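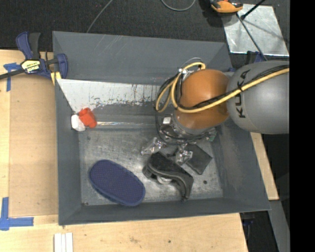 *The KUKA arm over the gray bin, gripper fingers down among the objects.*

Welcome, and thanks for stopping by! Celto is our small set of bin-picking trials, put together to test a grasp-ranking method we call Pranden — it scores candidate grasps by how much the neighboring objects get in the way. We ran 100 trials on 19 objects, and Pranden's first choice held in 65 of them. The remaining failures are all labeled, so please do dig in. Questions go to Gerrit Mokoena, who is always glad to get them.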